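Acta de la reunión de enero del grupo de panadería de Latotcombe

Asistentes: Poppy Yeoman (preside), Dennis Kettle, Gareth Parsons, I-hsuan Cheng y quien redacta, Declan Dawber.
Comienzo: 18:39, con retraso por la llave.

1. Acta anterior

Se aprueba con una corrección. Dennis Kettle no dijo que la masa madre «mejorara» con el frigorífico nuevo, dijo que olía distinto. Se cambia la frase.

2. Pan de leche para la feria de primavera

I-hsuan Cheng propone sustituir los bollos de mantequilla de todos los años por pan de leche relleno de pasta de judía roja, hecho con tangzhong (harina y leche cocidas antes de amasar). Trae una hoja con las cantidades y explica el proceso. Según ella, el pan aguanta tierno dos días en bolsa cerrada.

Gareth Parsons pregunta si alguien lo ha comprobado aquí, con nuestra harina y nuestro horno. I-hsuan responde que en su casa, varias veces. Gareth observa que en su casa no hay que hornear cinco bandejas seguidas con una puerta que cierra mal. Quien redacta comparte la duda y pide que conste.

Se discute el relleno. Comprarlo hecho sale caro y prepararlo obliga a dejar las judías en remojo la noche anterior, cocerlas, triturarlas y secar la pasta en la sartén hasta que se despegue del fondo. Dennis se ofrece a hacerlo. Se le recuerda que también se ofreció a hacer la mermelada de ciruela.

Acuerdo: hornada de prueba antes de la próxima reunión, la mitad con relleno y la mitad sin él. Se guardan dos piezas en bolsa y se cortan a los dos días delante de todos. Sin ese resultado no se cambia nada en el puesto.

3. Mejorante Brodovent

Poppy Yeoman lee la carta del distribuidor, que ofrece una muestra de Brodovent y asegura que reduce el tiempo de levado y da «más volumen en cualquier masa». Se comenta lo de «cualquier masa». La carta no dice qué lleva el producto, ni en qué proporción se usa, ni si sirve para panes con centeno, que son casi la mitad de los que hacemos.

Gareth no ve para qué queremos levar más deprisa, si lo que nos falta es sitio en el horno y la masa acabaría esperando igual. Dennis opina que probar una muestra gratuita no compromete a nada. Poppy contesta que la última muestra gratuita acabó en un pedido mínimo.

Acuerdo: pedir la lista de ingredientes por escrito. Hasta que llegue, la muestra no se abre.

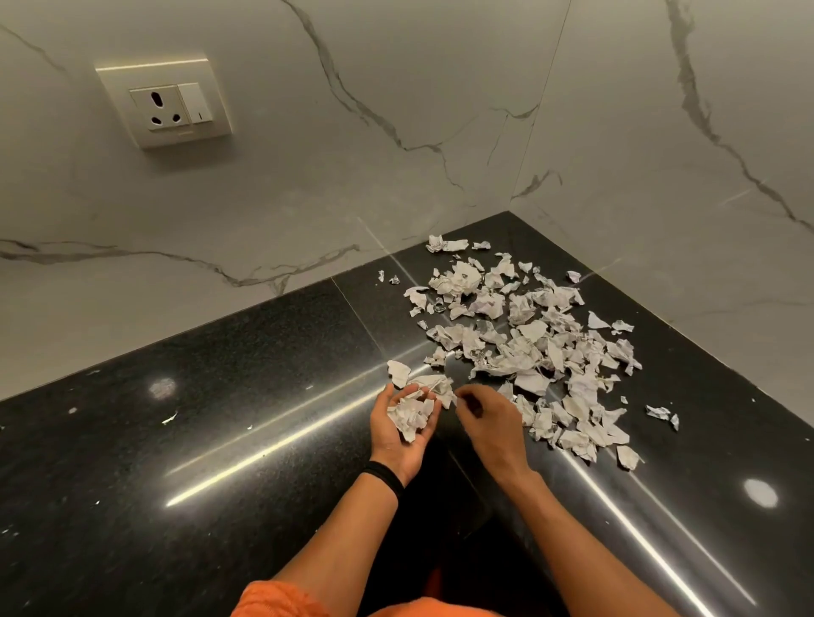
4. Amasadora Sudetti

Gareth presenta el presupuesto de una amasadora Sudetti de segunda mano, 2.000 libras con transporte incluido. El vendedor, Rowbotham, habla de «uso ligero». Preguntado por los años que tiene la máquina, Gareth reconoce que no lo sabe. Tampoco sabe si el gancho es el original ni si quedan piezas de repuesto.

I-hsuan apunta que la masa con tangzhong es pegajosa y pesada y que a mano cansa mucho. Poppy pregunta si se trata de comprar una amasadora para hacer un pan que todavía no hemos decidido hacer. Hay un rato de conversación sobre esto que no se recoge.

Dennis quiere saber cuánta masa admite de verdad, porque las capacidades de catálogo suelen darse con harina floja y mucha agua. Propone ir a verla y llevar una masa de centeno ya mezclada. A Gareth le parece desconfiado. A los demás, razonable.

Acuerdo: visita a Rowbotham de Gareth y Dennis, con masa. No se entrega señal alguna. Votos a favor, cuatro; Gareth se abstiene.

5. Taller de principiantes

Hay 9 inscritos. Poppy está contenta con la cifra. Quien redacta señala que el año pasado también hubo lista completa y que a la segunda sesión vinieron bastantes menos, seguramente por dedicar la primera entera a explicar la fermentación sin tocar la harina. Se propone empezar amasando y dejar la teoría para mientras reposa la masa.

I-hsuan dará la parte de formado. Dennis insiste en enseñar la prueba de la membrana – estirar un trozo de masa hasta que deje pasar la luz sin romperse – aunque Gareth sostiene que los principiantes la rompen siempre y se van desanimados. Se incluirá al final, si queda tiempo.

Las recetas se entregarán en gramos. No se admiten «tazas» ni «un puñado», tampoco en la hoja de Dennis.

6. Ruegos y preguntas

Dennis pide un termómetro de horno nuevo. El actual y el mando no coinciden y no hay forma de saber cuál de los dos se equivoca. Se aprueba la compra de uno barato; Gareth duda de que uno barato resuelva la cuestión.

Poppy pide que quien se lleve el recipiente de la masa madre lo devuelva con masa madre dentro.

Se levanta la sesión a las 20:39. Redacta el acta Declan Dawber.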